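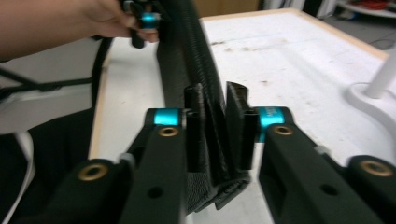

Figure 1. Mesh strip held between two hand-held grippers.

Olturar Project Report: Loss of Opening Calibration in a Hand-Held Gripper
Ferneno Robotics Lab, student project group
Submitted 2020-12-24

1. Summary

The Olturar project records people handling household objects with hand-held grippers. Each recording is meant to contain video and a matching value for the finger opening. During the fall session the opening value on one of the two grippers moved away from its true value while recording continued as normal. No warning was raised. Of 425 recordings, 282 passed the check described in section 5. The rest have been held back from training.

The fault was traced to the clamp between the finger linkage and the opening sensor. It was made worse by a choice in our own software, which stored the zero point once at power-up and never tested it again. No one was hurt and no equipment was damaged beyond the clamp itself.

2. Equipment

Both grippers are built to the same drawings and are called Odoi-A and Odoi-B in this report. The fingers are driven by a hand trigger through a linkage with brass inserts at the pivots. A small rotary sensor in the body measures the angle of one link, and the Nullix logger converts that angle to an opening in millimeters. The other finger follows through the linkage and has no sensor of its own.

The sensor shaft is held in a printed clamp with one screw. The clamp was designed in the first version of the project, when the only test objects were rigid blocks. It was not revised when soft objects were added to the task list.

The zero point is set by squeezing the trigger fully with nothing between the pads and starting the logger. Nullix writes the value to the header of each file in that session.

3. How the fault was found

The first sign was a set of negative openings. In a pull test with the mesh strip, Odoi-B reported an opening below zero while the video showed fabric between the pads. A folded strip has thickness, so the reading could not be correct. The operator assumed that the zero had been set with the trigger not fully squeezed, restarted the logger, and carried on. The restart removed the symptom, and the event was not written down until later.

The same thing occurred twice more. After the third restart we stopped recording with Odoi-B and compared the stored zero values from the session. They formed a sequence, each one shifted in the same direction from the last. A careless zero would be expected to scatter both ways.

Odoi-A was checked at the same time and had not moved by any amount we could measure.

4. Tests

4.1 Static test

A steel gauge block was placed between the pads and the trigger was held with a strap. The reading on Odoi-B stayed constant for the length of the test. This ruled out electrical drift in the sensor, and also ruled out the cable, which had been our first suspect. The cable was bent by hand during the test without effect on the reading.

4.2 Repeated closing

The gripper was closed on the gauge block, released, and closed again. At light force the reading returned to the same value. At full force it shifted by a small step after some closings and not after others. The steps were all in one direction.

4.3 Side load

One end of a mesh strip was held in each gripper and the two were pulled apart, first in a straight line and then at an angle. With the straight pull there was little change. With the angled pull the reading stepped within eight pulls in every run. We consider this the clearest result in the report. The fabric tasks load the fingers sideways much more than the block tasks did.

4.4 Inspection

The body was opened after the side load test. The printed clamp had a crack running from the screw hole toward the shaft, and the shaft could be turned inside it by hand with moderate effort. The screw was still tight. A paint mark drawn across the shaft and the clamp before test 4.3 no longer lined up.
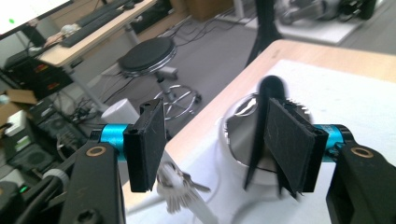 Figure 2. Mixed-object work on the same table, with a bunch of keys in front of the left finger.

5. Effect on the data

The slip adds an offset to the opening. It does not change the shape of the curve, so the recordings look normal when plotted one at a time. A model trained on them would learn to close too early or too late, depending on where in the session the file came from.

We checked each file as follows. Every task begins with the trigger fully squeezed on nothing, and this moment can be found in the video. The opening at that moment should be zero. Files where it differed from zero by more than the width of one sensor step were rejected. Files where the full squeeze was missing or hidden were rejected too, including some from Odoi-A that are probably sound.

Fabric and strap tasks lost the most files. Tasks with keys and cups lost fewer, though this partly reflects the order of work, and we cannot separate the two causes with the data we have.

We looked at correcting the rejected files by subtracting the offset. This works if the slip took place before the task started. If it took place during the task, the correction is wrong for part of the file and there is no reliable way to tell which part. The correction was dropped.

6. Safety note

The fault did not create a hazard in hand-held use, as the fingers move only when the operator squeezes. The position would be different on a robot arm. The planned arm controller uses the same clamp and limits grip force from the measured opening. With a slipped clamp it could continue to close on an object, or on a hand, after the limit should have been reached. The arm tests were postponed for this reason and should not start with the present clamp.

7. Changes made

The printed clamp was replaced on both grippers by an aluminum one, and the sensor shaft was given a flat for the screw to bear on. Test 4.3 was repeated with no step seen.

Nullix now asks for a full squeeze at the start and end of every recording and refuses to save the file if the two values disagree. A negative opening stops the recording with an error. Operators found the second squeeze easy to forget in the first trials - the prompt was moved to the center of the display.

8. Open points

The new clamp has only been tested over short runs. A longer wear test is planned for March, using the angled pull.

The finger without a sensor is still assumed to mirror the other one. Play in the pivots would break that assumption, and we have not measured it.

The restarts in section 3 should have been logged when they occurred. A fault sheet is now kept with the grippers, one line per restart.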